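Tue 31 December
Posted by Fitzgerald Quintanilla

Left gripper drops out when cable moves – log so far

Opening this properly because I keep explaining it in bits over text. Build is the two hand-held grippers on the Jovside boards, home-brewed logger on the old laptop. Both read fine on the bench. Problem is the left one only.

Symptom: jaw reading on the left freezes mid-recording, then either comes back by itself or sits there until I replug. No error from the logger, it just writes the same number over and over. Right side never does it. Worst when I reach across the board, fine if I keep my hand close in.

Tried already, in order:

Swapped USB ports. No change, fault stayed with the left gripper.

Reflashed the left board with the same build as the right. No change. Checked the version string after, they match.

Lowered the sample rate from 100 to 40. Thought it was better for a while. It wasn't, I was just moving less.

New power supply for the hub. No change, put the old one back.

Opened the housing, reseated the connector at the board end. Looked ok in there. Solder is ugly but it's my solder and it's the same ugly on the right.

Then did the wiggle test, which I should of done first. Gripper held still, cable moved by hand near the plug – nothing. Cable moved close to where it leaves the housing – froze on the second bend. Did it again, froze again. So either a broken conductor in the first bit of cable or the strain relief is letting it pull on the connector.

Test task for all this is picking up the power strip and setting it down again, 10 times per run. Picked it because it's long and a bit awkward and makes me turn my wrist, so the cable gets worked.
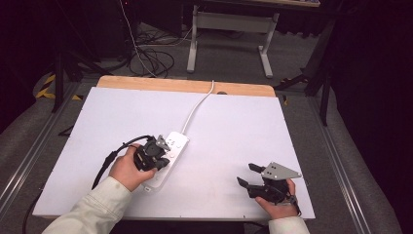 Ran it with the slack taped to my sleeve and got 2 full runs with no freeze. Took the tape off, froze on the first run. Not proof but I'm calling it the cable until something says otherwise.

Wiroj Yensuk replied:
Sounds like the cable to me too. Two things before you cut anything. Swap the cables left to right, whole cable both ends, and run the same task. If the fault follows the cable you're done guessing. Also is the left one the one we made up in May out of the stiff Erell stuff? I remember that reel being miserable to strip and I nicked at least one core on it. Might be me. Sorry if so.

Also get the logger to flag a stale value. Same number for over 40 samples while the other side is moving should throw a warning. Otherwise you'll find this again in a recording you wanted to keep.

Fitzgerald replied:
Yes its the May cable. Right one is the softer Sartori, which I'd forgotten.

Swapped them. Fault moved to the right gripper. Left is clean now. Good enough for me.

Plan – make a new one from the Sartori reel, leave a longer loop at the housing, printed clamp so the pull goes on the shell and the connector gets left alone. The clamp I have is for the thinner jacket so needs a redraw. File is in the Liderach folder, the one called clamp_new, not clamp_new2, that one is wrong.

Stale check is in. Went with 40 like you said. It fires when I rest both hands so I have to make it look at the other side first, doing that tomorow.

Still open:
– new cable, not made yet
– clamp redraw
– old recordings, need to go through and find the frozen stretches. The stale check can run over the files if I get it to read them
– label the bad cable before it goes back in the drawer

Leaving this open till the new cable has done 10 runs without the tape.

Contact: Fitzgerald Quintanilla | © Liderach build log | Back to top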